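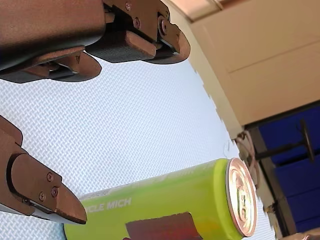 How long do we leave the cans to drain before they go in the crusher box? Fifteen minutes on the rack with the opening down, and longer if it was a juice with pulp.

I write this first because Tiruwork asked me twice and I gave her two different answers. The number is now also on the paper by the sink.

Notebook, July, started 9:40

Today I continued with the drink cans for the Kaijage sorting bench. The purpose is still the same: to have a set of cans in known condition, so when Gearóid tests the chute he does not need to guess what he put in. We keep three conditions – whole, dented by hand, and flat. The whole ones are the hardest to store, they roll from every shelf which is not perfectly level, and our shelves are not.

Rinsing. I used warm water and one drop of soap, then two rinses with cold. Last week I made only one rinse and the inside smelled sweet after a night in the box. Laurențiu found ants under the box in the morning. Two rinses from now on.

Weighing. The small scale was drifting again, so I put the 400 g weight on it before each tray and wrote down the reading. It was steady after I moved the scale away from the fan. The values from before the move are crossed out on the sheet but still readable, please do not copy them.

Colors. Rosaire wants the bright cans kept separate from the silver ones, because the printing changes how the cans look under the bench lamp. I agree, but I ask that we write the color by name on the tray and not with the sticker dots. The dots fall off when the tray gets wet. Lime green goes with yellow for the moment, until there are enough of them to make their own tray.

Storage. The box from Stisance holds 18 whole cans if they lie on their side in alternating direction. Standing up it takes fewer and the lid does not close. I put a folded towel at the bottom against the noise.

Total in the log is 2,889 entries, including the flat ones. Kipchumba thinks that one page was entered twice in spring. I checked the first half of the log and found nothing double, the second half I did not open yet.

To do:
– check second half of the log
– ask Rosaire if the tabs stay on or come off (I left them on today)
– new sponge
– level the lower shelf, or put a strip of wood at the front

Stopped 12:15. The last tray is still on the rack, please don't move it before I weigh it.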